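Clirker 2.1 teaches disassembly planner to give up sooner

16 September 2022

Balerlow has released a new version of Clirker, its open source planner for robots that take old computers apart. The headline feature is that it now knows when to stop trying. Earlier versions, faced with a stuck drive, would replan with the serene confidence of a man pushing a door marked pull.

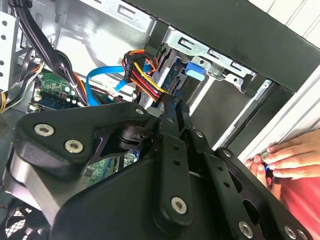

Version 2.1 swaps the fixed retry count for a force budget, shared across every attempt on the same part. Spend it and the planner moves on, or asks for help. The perception module, Urnar, has also been retrained to tell latches from cables by shape. Color was never going to settle it in a case where the drive latch and the SATA cable are both bright blue. "We had 116 open issues in March, and 21 of them were the same cable," said maintainer Rangi Gilchrist. The count is now down to 13, one of which asks for a dark mode.
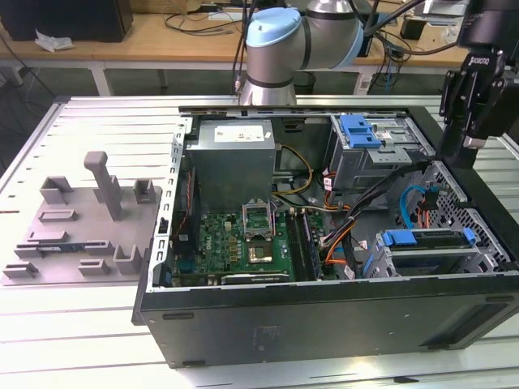 What breaks

Config files from the 1.x series no longer load. The old Chevalier bridge still works but prints a warning on every call, in capitals. Users who tuned their own retry limits will find those settings politely ignored, and the migration script covers everything except grip profiles, which have to be copied by hand. Gilchrist says a fix is planned for the next release. The planner was not asked for an estimate.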